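Cherry Mae Galang
Our student project, week by week. Team Kideo, robotics club. A thread, because many people asked me what we are doing all evening.
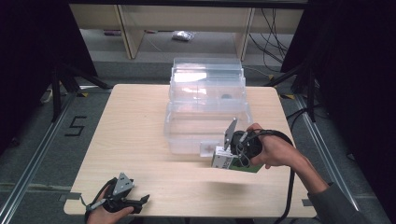 1/ The task for this term sounds very small: put things away in clear containers, the right thing in the right one. A child can do it. Our model can not yet, so we show it many times by hand.

2/ Every demonstration is one episode. We hold the two grippers, we do the task at normal speed, we put everything back, we start again. Our goal for November is 3,373 episodes. The number is strange, I know – Hajji calculated it from the hours we have left and he refuses to round it.

3/ Yesterday I made 262 before my wrist said stop. My record! Before this project I did not know that I have a favorite wrist.

4/ Small boxes are harder than I expected. If you squeeze too much the cardboard bends, if you squeeze too little it turns in the fingers. You must close slowly and then wait a moment before you lift.

5/ Clear plastic is a different problem. The walls catch the light from the ceiling, and in our first training the model reached for the reflection. We laughed, then we deleted almost 100 episodes and recorded them again with different light.

6/ Some of you asked if it is boring. A little, after the first hour. We change places every 30 minutes and the person who rests writes the log. My log from last week says only "box, box, box, dropped, box". Our teacher was not happy with this log.

7/ Vasora is our training script. It runs at night on the school computer and in the morning we see a curve. This morning the curve went down nicely until 4 a.m. and then the disk was full.

8/ Next step: the club challenge against team Zastness. They do folding, we do sorting, the judges give points for both. Only 2 of us can be at the table, so we are still discussing who. I want to go very much, please tell Hajji.

9/ If you study here and want to try, come after 5 p.m. and bring a sweater, the room gets cold in the evening.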